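Stukside Opera Program Archive

README for the performance records, second release

Maintained by Chelsea Bellamy

What this is

A set of tables covering performances, casts, and school outreach by the Stukside Opera, a regional company that performs at the Yuen Theater and tours smaller halls. The records were typed from printed programs, box office ledgers, and the company's own season brochures. The first release had performances only. This one adds casts and outreach visits.

Contents

performances.csv has one row per performance, 883 rows in all. Columns are date, season, title, composer, venue, language sung, conductor, and stage director.

casts.csv has one row per singer per role per performance run, 3,538 rows. If a singer was replaced partway through a run, both names are listed and the "cover" column is set to yes for the replacement.

outreach.csv has 726 rows, one per school or community visit. Columns are season, town, type of visit, piece performed, and number of performers. Names of schools were left out at the company's request. Towns were kept.

venues.csv is a short lookup table. The Yuen Theater appears under two codes, YU1 and YU2, for the seating plan before and after the balcony was rebuilt. 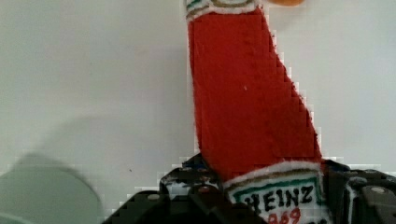 Dates are in year-month-day order. A season runs from September through the following June and is labeled by the year it starts, so an April performance belongs to the season that opened the previous fall. Summer concerts in the park are filed with the season just ended.

Titles

Operas are listed under the title the company used on its own program. That means the same work can turn up in Italian one season and English the next. Use the "work_id" column to group them. Double bills get two rows with the same date and start time, and the "bill" column shows the order.

Known problems

Programs are missing for 5 tour stops. The performances are in the table, taken from the ledgers, but the cast rows are blank.

Chorus members are not included. Printed chorus lists were often out of date by opening night, and checking them against payroll was more than we could take on.

Conductor names in the early seasons are sometimes given as a last name only. I filled in the first name where another program from the same season had it. Those rows are marked "inferred" in the notes column.

Student matinees before the company began its Jestar touring series were logged in both performances.csv and outreach.csv. They have not been merged. Check the date and town before adding the two tables together.

How it was made

Pages were scanned and run through Gitevus, then corrected by hand against the paper. Accents in singers' names were the most common error. Every cast row was read twice, and the outreach rows once.

Use

Free to use for research, teaching, and program notes. Please name the archive and the release number. The program scans are not part of this package, and the cover art belongs to the artists who made it.

Corrections

Send the row number, the file name, and a copy of whatever shows the right information. Fixes go into the next release and are listed in changes.txt.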